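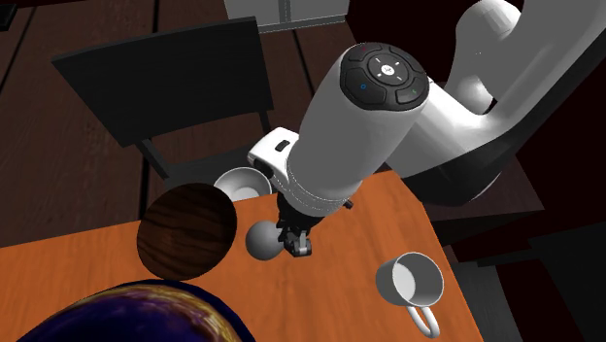
Speaker notes, version for the afternoon session

We use cookies to measure visits to this site. Accept / Manage settings

Slide 1. Good afternoon. I work on the data side of the Cestosier project at Pretmont. My talk is on how we collect examples in simulation, and on the mistakes I made in the first months. Please stop me if I speak too fast.

Slide 2. What is one example for us? It is one full attempt at one written task, with all camera views, the joint positions and the gripper command at each step. When the task text is bad, the example is bad also, even if the motion is very nice. I had to delete 95 attempts in March for this reason only. (Pause. Somebody usually asks if they could be relabeled. Yes, part of them, but it took longer than to record again.)

Slide 3. Layout of the table. We put few objects, and we mix things of different shape: a bowl, a mug, a ball, a flat disc. The mug may lie on its side. In my first set every mug was standing, and the policy learned only this. Between attempts the script called Yan moves all objects to new positions and changes the textures of them.

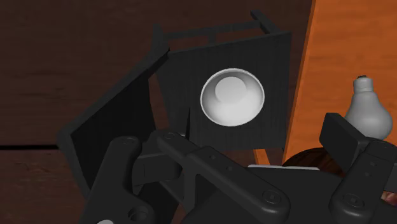
Slide 4. Wrist view. The side camera tells the model where things are, and the wrist view helps in the last centimeters. The fingers cover a good part of it, and we keep them in the picture on purpose. I tried to mask them for 120 attempts. The grasps became worse, so I took the mask out again. Dark objects are the hard case, as a black surface beside a dark gray finger gives very little contrast. White objects are much easier.

Slide 5. How many? For one task we record 200 attempts by hand control, then we look at the curve, and only after this we decide if we go up to 500. For simple picking it was mostly not needed. For placing inside a bowl it was needed each time.

Slide 6. Failed attempts. We keep them, with a separate tag. The team in Wornthorpe throws them away and they have their arguments. I will show both curves here, do not hurry on this slide.

Slide 7. Open problems. Rendered light is too clean. Contact between the fingers and round objects is still not good, the ball slides in a way I do not believe. If someone in the room has solved this, please come to me at the coffee break.

Contact | Copyright Pretmont | Back to top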